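4 min read

Before five in the morning, the only lit window in Grokville belongs to Daryna Kobzar. She has baked long rolls there for many years, and she still looks at each one before it goes to the shelf. When I visited her in October, she gave me an apron and told me to stand near the sink, where I would disturb her the least.

The dough is simple. Flour, water, salt, a little butter, and a spoon of yesterday's dough, which she keeps in a jar with a blue lid. She shapes 97 rolls for the morning and 78 more for the afternoon. I asked why these numbers, and she said this is how many fit in the trays she bought from another baker, Eduardo Arruda, when he retired.

Her rolls are not even in color, and she does not want them to be. In the town there are people who ask for a pale one and people who ask for a dark one. Itzel Montes, who works the counter, knows most of them by face. "If I give the dark one to the wrong person, he brings it back," she told me. "He is polite, but he brings it back."

Daryna learned from her aunt, who baked in a brick oven and turned every roll by hand. The oven in Grokville is electric and has a hot corner at the back. She has had it repaired two times and the corner stayed. Now she puts there the rolls for the customers who like a strong crust, and she moves the trays only once.
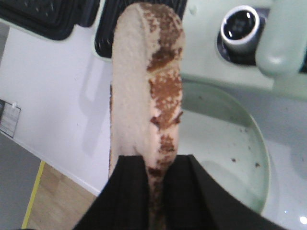 A good crust, in her opinion, should have patches. She compares it with the skin of a pear. The pale part keeps the taste of milk and flour, and the brown part is a little bitter, and a person should meet both in one bite. When I ate mine, with butter and nothing else, I began from the pale end. Itzel said this was a mistake, but she did not explain why.

By eight o'clock the first shelf was almost finished. Ermira Nikolovski came in for six rolls, chose them slowly, and exchanged one of them at the door.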